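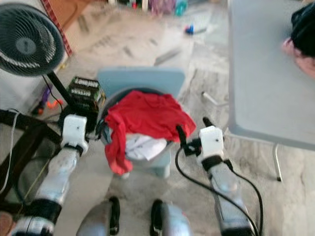
赤と白の布が入った水色のランドリーバスケット。左は扇風機

コインランドリー「オメロヴィッチ」で洗濯かごの預かりサービス開始

2026年4月13日(月)

ロクデール通りのコインランドリー「オメロヴィッチ」が、今週から洗濯かごの預かりを始めました! 洗濯物を入れたかごを朝のうちに置いていくと、夕方には洗って乾かして、たたんだ状態で返してくれるというもの。前から「やるらしいよ」という話だけは聞いていて、まだかまだかと待っていたので、さっそく初日の朝に行ってきました。

料金はかご1つで2000円、毛布やシーツが入ると3000円です。袋ではなくかご単位なので、入るだけ入れていいのかと聞いたら、店長のアルベン・レカさんに「ふちから山にならないくらいでお願いします」と言われました。なるほど、うちの普段のかごだと完全にアウトです(金曜あたりからもう山です)。

受付は朝7時から10時まで、受け取りは夕方5時から8時まで。当日返しがきくのは10時までに預けた分だけで、間に合わなかったかごは翌日の扱いになります。日曜は預かりなし。機械を自分で使う通常の利用は、これまでどおり日曜もできます。

で、かごなんですが、家にあるものをそのまま持っていって大丈夫です。布製でもプラスチックでも籐でもいいそうです。ただ、底が抜けかけているものは断られることがあるとのこと。持ち手がないかごも受け付けてくれますが、店の中で運ぶときに番号札を付ける場所がいるので、ふちに洗濯ばさみを1つはさんできてほしいと言っていました。私は知らずに手ぶらならぬばさみなしで行って、お店のを借りました。次は忘れずに持っていきます。

気になるのは色移りですよね。赤いものと白いものを一緒に放り込んでいる人、けっこういると思います。私もそうです。レカさんに聞いてみたら、受付で中身をざっと見て、色の濃いものと白いものは別の機械に分けてくれるそうです。分けても追加料金はかかりません。

「赤いタオルは最初の何回かは出ますよ。買ったばかりのものがあったら、預けるときにひとこと言ってもらえると助かります」

とのことでした。新品のTシャツなども同じです。受付票に「色が出そうなもの」を書く欄があって、私はここに靴下と書きました。

もう1つ、ポケットの中身。受付では確かめないので、家で見てきてくださいとのことです。ティッシュが入っていた場合もそのまま洗われて、そのまま返ってきます。これは想像しただけでつらい!

反対に、預けられないものもあります。ウールのセーター、革の付いたもの、ペット用のマット、それから機械油の付いた作業着。作業着については同じ通りのクリーニング店「ドスティクス」が受けているので、そちらを案内しているそうです。ドスティクスのほうは前日までに電話がいるので、急ぎの方はご注意を。

たたみ方は2種類から選べます。引き出しに立てて入れる小さめと、棚に重ねる大きめ。受付票に丸を付けるだけなんですが、私はここでずいぶん迷ってしまって、後ろに並んでいたアンネリ・エスコラさんに「小さめがいいわよ、旅行かばんにも入るし」とすすめられて小さめにしました。エスコラさんはこのあたりに長くお住まいで、毎週シーツだけを預けるつもりだそうです。「シーツを干す場所がね、うちにはもうないの。ベランダは全部トマトの苗」とのこと。

初日に預かったかごは、夕方の時点で27個。レカさんは「10個も来ればいいと思っていた」と言っていて、棚が足りなくなって奥の作業台の上にも並べていました。そのせいで受け取りが少し混み合って、私も10分くらい待ちました。棚は今週中に増やすそうです。

さて、返ってきた洗濯物ですが、タオルがふかふかでした。うちの乾燥機だとどうしても端のほうがごわっとするのに、それがない。靴下もちゃんと左右そろっていて、片方しかなかった1枚は小さな紙袋に別に入っていました(家に帰って探したらベッドの下にありました)。匂いは控えめで、洗剤は香りなしのものを使っているそうです。自分の洗剤を使ってほしい人は、小分けにしてかごに入れておけば対応してくれます。柔軟剤は、希望欄に丸を付けないと入りません。

少し残念だったのは、受け取り時間が8時までということ。仕事帰りだとぎりぎりになる人も多いんじゃないでしょうか。これは私のほかにも言った人がいたようで、レカさんは水曜だけでも9時まで延ばせないか考えているところだそうです。決まったら、またここに書きます。

受け取りを忘れた場合は3日間まで無料で置いておいてもらえて、そのあとは店から電話が来ます。受付票の電話番号は読める字で書きましょう。

それと、4月いっぱいは初めての人に限り、シーツ入りのかごも2000円で預かってくれます。冬の毛布をまだしまえていない方、今のうちですよ。私も来週、毛布を持っていくつもりです。毛布はかごからはみ出してもよくて、その場合はひもでくくってくださいとのこと。ひもはお店にもあります。

場所はロクデール通り401番地、パン屋さんの並びです。店の前に自転車は置けますが、車は裏の駐車場へ回ってください。裏口からもかごを運び込めますが、受付は表のカウンターだけなので、裏から入った人もいったん表まで歩くことになります。支払いは預けるときで、現金とカードのどちらでも大丈夫です。

(文・デジェー・チョンカ)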